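Small appliance and electronics drop-off changes at Magesa depot

Last updated August 28, 2018

Quick one before the long weekend. The Magesa recycling depot is changing how it takes small electronics, and if you turn up with a trunk full of old stuff you'll want to read this first.

Starting next month, anything with a plug or a battery goes to the side entrance on Tineo Road. Not the main gate. The main gate stays open for yard waste, cardboard, paint and the rest, same as before. Signs are going up this week, the depot says, though we drove by this morning and didn't see any yet.

Hours for the side entrance are 9 to 5, closed over lunch. The depot wouldn't commit to how long lunch is. Call ahead if you're coming from the far end of the valley.

What they'll take – toasters, hair dryers, phones, radios, routers, keyboards, power bricks, game consoles, anything you can carry in with two hands. Loose circuit boards too, which were turned away up to now. Big items like fridges and washers still need a booked pickup through the town office. TVs are a maybe. The depot is waiting on word from its hauler, Biltidetti, and said to hold on to them untill the fall.

No charge for residents. Businesses pay $17 a load, and need the green slip from the town office filled out before they arrive. No slip, no drop-off. A few shops on Wundia Street got sent home in March over this and were not happy about it.

Batteries are the big thing. Take them out first. All of them, including the little round ones in remotes and kitchen scales. Put tape over the ends and hand them over in a clear bag, seperate from everything else. If the battery won't come out, say so at the window and staff will set the whole thing aside. Please don't pry at it with a screwdriver in the parking lot.

Cords can stay on. Wrap them up if you can.

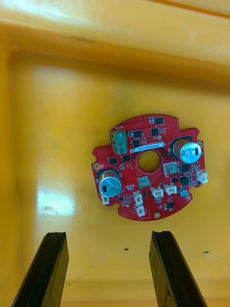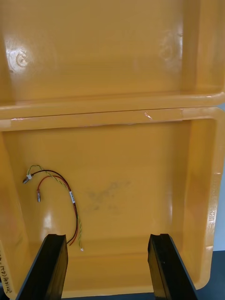
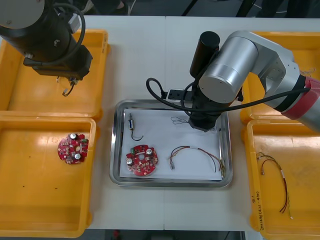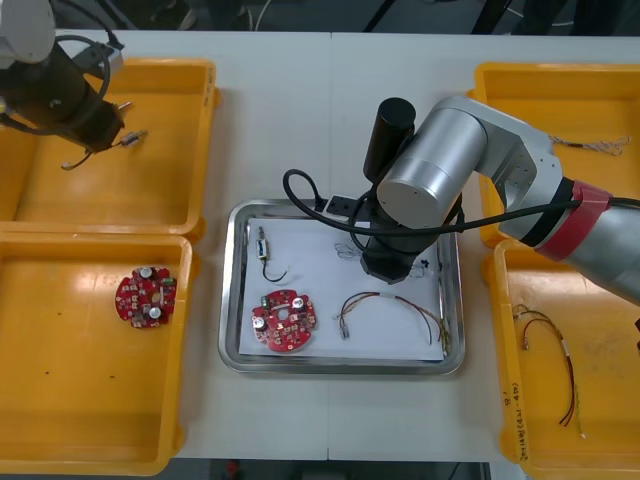

Printers are fine but pull the ink or toner. Cartridges go in the box at the library, as always, and the library is not taking anything else, so please stop leaving keyboards in the book return.

Data is on you. The depot does not wipe phones or laptops and says it won't be responsible for what's left on them. Sign out of your accounts, do the factory reset, take out the memory card. If the thing is dead and you can't reset it, you can ask to have the drive pulled and handed back. No fee for that either, but expect to wait.

Where does it all go? Biltidetti hauls it out every other week. Some gets sorted for metals, some gets taken apart for parts. The new contract runs for three years and the town is paying a $400 set-up cost out of the existing waste budget. No change to anyone's bill, the town office told us twice.

Also new – a reuse shelf just inside the side door. Working items only. Lamps, speakers, that kind of thing. Take what you like, one item a visit. Anything not gone after 17 days gets recycled with the rest. The depot asks people not to plug things in at the shelf to test them, there's one outlet and it runs the heater.

One more. The drop-off trailer that used to sit behind the Wundia Street fire hall is gone and isn't coming back. People are still leaving boxes there. It blocks the hose door, and the fire hall has asked us to say so in print. So, said.

Rural route customers can still use the curbside day for small electronics, in a tied bag, set apart from the trash. Curbside won't take batteries at all, taped or not.

Questions go to the depot window or the town office front desk. We asked about evening hours and were told they're looking at it. Will update if we hear back on the TVs.

9 comments | 17 shares

Contact the newsroom | Copyright 2018 | Back to top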